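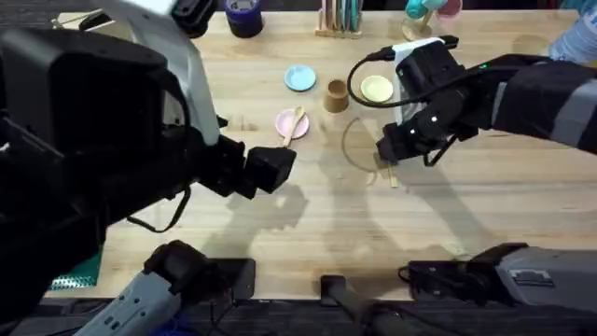
Two-arm station with the tableware set, Fosari Student Robotics Program

From: Nazanin Azimi
To: Program list (students, mentors, faculty advisors)
Date: 7/18/25
Subject: Re: Station rules and the manipulation exercise

Dear members,

Thank you to all who replied to Mr. Vahidi's message, which is quoted in part below. The faculty advisors have now met, and I am writing to confirm the arrangements that will apply to the two-arm station for the remainder of the summer term. Please read this message in full before your team's next session.

> Kamran Vahidi wrote:
>
> Several teams have asked whether the tableware exercise and the tool exercise will be scored together or as separate entries. The handbook issued in February says only that each team will complete "the assigned manipulation tasks." Team Jotau has been practicing on plates and cups and would like to know whether time spent on the toolbox will count toward its total.
>
> I would also ask the advisors to settle the question of recorded attempts. Our shared folder now holds 3,784 of them, and 193 have no team name attached. We cannot credit these to anyone as matters stand.
>
> Lastly, may teams change the layout of the table between attempts? Team Pesia believes they may. Team Jotau believes they may not.

The advisors' decisions are as follows.

Scoring of the two exercises

The tableware exercise and the tool exercise will be scored separately, and each team will receive two results. Practice time on one exercise will not be carried over to the other. Teams that have worked only on the small plates, the cup and the spoon are encouraged to request time with the toolbox as soon as possible. Dr. Moradi is keeping the booking sheet and will give first choice of hours to teams that have not yet attempted the tool exercise.

Layout of the table

Teams may move the small items between attempts. Larger items, meaning the toolbox and the dish rack, are to stay on the table and may be turned or shifted only with a mentor present. For the tool exercise, the toolbox stands on the left and the rack toward the back on the right, as seen from the gripper. A small change of angle is acceptable. Teams should expect the judges to vary the angle on the day of the final review, and programs that depend on one exact placement are likely to suffer for it.
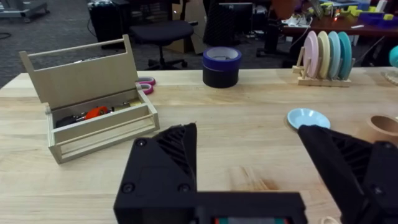
Recorded attempts

The 193 attempts without a team name will be held in a separate directory until the end of the month. Any team that can identify its own work from its session notes should write to Elaheh Ranjbar with the start and end times. Attempts that remain unclaimed will be kept for general training use and will not be credited. From now on, an attempt must carry the team name at the time it is saved. Names will not be added afterward.

Session length

Each booking is for 55 minutes, including setup and the return of all items. A team that arrives late will not receive extra time. Teams may hold no more than four bookings at once. Unused bookings should be released on the sheet by noon of the day before.

Conduct at the station

The following points are repeated from the handbook.

Keep hands clear of the table whenever either arm is enabled.
Check that cables can move freely through the full reach of the arm before starting.
Do not loosen or replace any part of a gripper without a mentor's approval.
Report any fault in writing, even if the arm resumes normal operation.

Mr. Sandhu remains the contact for mechanical matters. Questions about software access should go to Mr. Vahidi, and requests for an exception to any of the rules in this message should be sent to me by the team captain. Requests from individual members will be returned to the captain.

The final review will be held in the Hassanpour Building. The room number and the order of teams will be sent to this list once the booking sheet has closed.

Sincerely,

Nazanin Azimi
Faculty Coordinator
Fosari Student Robotics Program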